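Famwood Butcher-Block Table Tops

March 9, 2025
By Heather Hoani
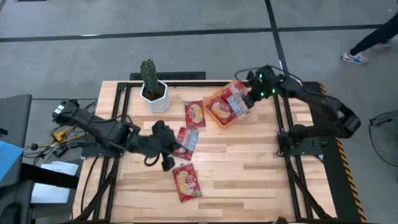
A light wooden butcher-block top in use, with narrow strips in pale tan, honey and light brown.

Famwood tops are solid timber work surfaces made from narrow strips glued side by side. We sell them as loose tops, ready to fix to your own legs or cabinets, or with the Dultau steel underframe as a complete table. They suit kitchens, workshops, packing benches and craft rooms.

Colour and grain

Strips are sorted for soundness and not for shade, so every top has some variation. Most are light to mid brown, and darker strips turn up in no fixed pattern. If you need two tops to sit next to each other, say so when you order and we will pick a pair that are reasonably close. We can't match a new top to one you bought some years ago. Timber changes colour with light, and an older top will usually have gone a shade deeper.

Sizes

The standard top is 131 cm long and 70 cm deep. Longer and deeper tops are made to order at the Olside workshop. Cut-outs for sinks, sockets and cable grommets can be done before finishing – send a drawing with measurements taken from the front left corner.

Edges are lightly rounded on the top face and left square underneath. A bevelled front edge is available on made-to-order tops only.

Finish

Tops come either unfinished or with two coats of Merrick hard oil. The oiled version is ready to use. Unfinished tops need sealing on all faces, including the underside and the ends, before they are fixed down. A top sealed on one side only will take up moisture unevenly and may cup.

Please don't varnish over the oil. It won't bond properly and will peel.

Fitting

Leave the top flat in the room where it will be used for a few days before fitting. Fix it from below through slotted brackets so that the timber can move across its width. Brackets and screws are supplied with the Dultau underframe and can be bought separately for use with other frames. Don't glue the top to the frame.

The underframe has levelling feet with about 20 mm of adjustment, enough for most concrete and tiled floors. Castors can be fitted in place of the feet. They raise the working height, so check this first if the table has to line up with a counter.

Care

Wipe with a damp cloth and dry it off afterwards. Stand hot pans on a trivet. Marks and light scratches can be sanded out along the grain with fine paper and the patch re-oiled. A table in daily use will want a fresh coat of oil once or twice a year, more often near a sink.

Used oil cloths can catch fire by themselves if left in a heap. Lay them out flat to dry outdoors before putting them in the bin.

Delivery and returns

Loose tops are sent flat and need two people to carry them. Check the corners on arrival and report any damage before you fit or oil the top. Standard sizes can be returned within 20 days if unused. Tops cut or made to your drawing can't be returned unless they are faulty.

For made-to-order sizes, contact Marama Merrick at the Olside workshop. Orders placed in November may take longer than usual – the workshop closes for stocktaking that month.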